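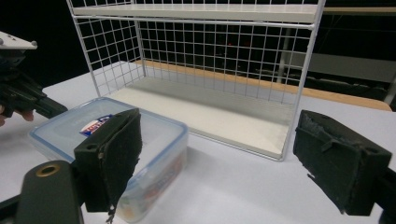

Notiria say goodbye to the stage, with one more album to come

The band Notiria announced on 2018-09-01 that they will stop to give concerts after their autumn tour. The news was put on their own page in the morning, in a short letter signed by all the members, and by the evening it had 2600 comments, most of them sad and some of them angry.

The letter says that there was no fight. After 10 years on the road the members want to sleep in their own beds and see their children in the week. They also write that the two singers, who were a couple until last year, are still good friends and will continue to write songs together. The fans have discussed this point since June, when the two arrived in separate cars at the premiere of the film Fotasau and did not stand together for the photographers.

The last album has the title Sepúlveda, after the street where the band rented its first rehearsal room. It will have eight songs. One of them was already played in June as an encore, and those who were there describe it as slow, with almost no drums. The record label, Bremomach, did not give a release date yet, but it confirms that the recording is finished and that only the mixing remains to be done.

For the farewell concert the band has chosen a small theater with 733 seats, the same one where they presented their first record. Many people had expected a stadium. Tickets will be sold only by name, two for each person, and it will not be possible to change the name later. Please have this in mind before you buy for a friend who is not sure.

Readers of this newsletter have asked us if the concert will be filmed. Bremomach answered our message in one line: it is being discussed. We will write again when we have the date of the ticket sale.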